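Ouazzani publishes its house rules for two-arm robot cells

The automation firm Ouazzani has put its internal rules for two-arm robot cells on its website, where other workshops can read them and use them free of charge. The text was written at the company's Lunda site and covers the time when two arms work over one table and their grippers can reach the same point.

The rules came into force inside the company in June. Until then each team had its own habits. Some operators sent both arms to a start position before every job, others started from wherever the arms had stopped the day before. Zlatko Vukčević, who led the writing, says that this was the main thing he wanted to change.

"When I asked people how they begin, I received a different answer from every person," he says. "All the answers were reasonable, but a new colleague could not learn from them."
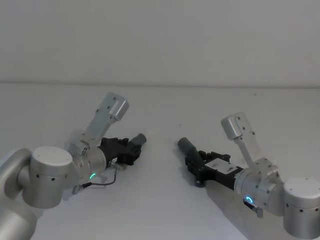

The document has 5 chapters. The longest is the one on shared space, by which the authors mean any part of the table that both grippers can reach. Before a job starts, the operator must mark this space in the control program and decide which arm has priority in it. The other arm has to wait outside until the first one has left. If a task needs both arms in the shared space at once, for example to pass a part from one gripper to the other, the movement must first be run at low speed with nothing in the grippers.

A separate chapter deals with the start of a shift. The operator clears the table, checks that the brackets and fingertips are tight, and moves each joint alone before both arms are allowed to move together. Cables get a paragraph of their own. They must have enough slack for the full turn of the wrist, yet they may not hang so low that they can catch on a part. After any change of gripper this check is done again, also when the new gripper is of the same type as the old one.

Status lights are treated with some caution. The rules say that an operator may not use the colour of a light as the only proof that an arm is safe to approach. The state must be read on the control panel as well, for each arm separately, and the stop button has to be within reach of the hand during the whole job.

Before publication the draft was sent to people outside the company, and 197 comments came back. Many of them were about single words. "Near", for example, is now replaced everywhere by a distance that each workshop must write down for itself. Other comments asked for less paper, and the daily form was cut from 4 pages to 2.

Aisling McGrath, production manager at the packaging company Cladedis, was among the readers of the draft. Her team has used the rules on one cell since the spring and will now take them over for the others.
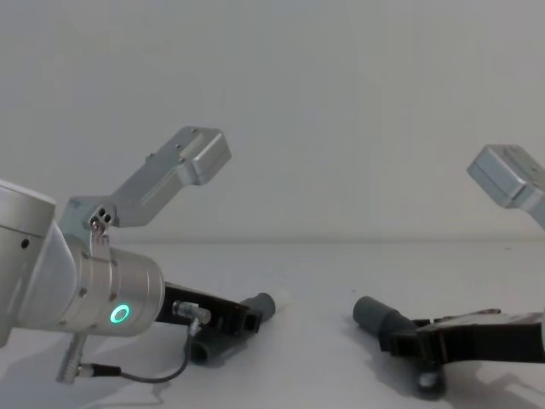 "The part about passing objects helped us most," says McGrath. "We had written down what each arm should do, but very little about what the second one should do if the first one stops in the middle. Now it is a line in the form and somebody must fill it in."

She is less satisfied with the chapter on training. It asks that every operator repeats the practical part once a year, and in her opinion this is too often for people who work at the cell every day and not often enough for those who only replace a colleague during the holidays. Vukčević says that he has heard this from several readers and that the chapter will be looked at again.

The company underlines that the document does not replace the law or the official safety standards, and that every workshop remains responsible for its own risk assessment. It also does not cover mobile robots, or cells in which a person works at the table while the arms are moving.

A printed version is in preparation, together with a short wall card for the start of the shift. The training office in Bondo will offer a half-day course on the rules, open to operators from other firms as well. Comments on the published text can be sent to the same office, and the authors plan to answer them in writing.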